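Two controllers, one lane, and a very happy me

October 29, 2024

So I finally did the thing I've been promising since September and ran both controllers on the same rover, on the same road, in the same afternoon. I'm still grinning!

Quick catch-up if you missed the last post. The rover had been on the Norkon board since I built it, and Maricel Sarmiento lent me her Abera to try (thank you, Maricel, I'll give it back, probably). Same motors, same battery, same front camera. I made an adapter plate so I could swap the boards with four screws, and then of course I dropped one of the screws in the grass and spent ages on my knees looking for it.

The plan was a 300 meter stretch, 8 runs on each board, steering from the camera only. No GPS, no line to follow. The software looks for where the pavement stops and the grass starts and tries to keep us between the two.

The Norkon went first and did what it always does. It holds a straight line nicely and then, when it gets a correction from the camera, it kind of lunges at it. You can hear it in the motors, a little "wup" on each side. Over a whole run that turns into a lazy snake pattern. Never scary, but you wouldn't want to carry soup on it.

Then the Abera. Oh my goodness. Out of the box it was worse! It wandered toward the verge on the first run and I had to grab the stop switch. Berhanu Kassa had warned me that the default ramp was too slow, so I sat down in the road with the laptop, set the ramp to 363, and sent it off again. Night and day. The corrections just melted into each other and the motors hummed the whole way.

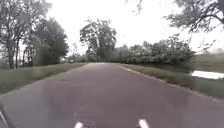 What I hadn't thought enough about is how much the camera decides for both boards. A lane with no center line leaves you with only the edges, and those are soft and a bit uneven out there. With a pale sky and a soft picture, the edge finder gets jumpy, and a jumpy edge finder makes the Norkon lunge more. Some of what I've been blaming on the board all summer may be the lens. I owe it an apology.

Still, the Abera is staying on for now. I want to try both again with a sharper camera, and Gemma Inskip says she has 2 spares in a drawer. I also need to lower my exposure setting and see if the treetops stop washing out.

If you've got ramp settings for the Norkon that you like, please send them over, I'd love to give it a fair rematch.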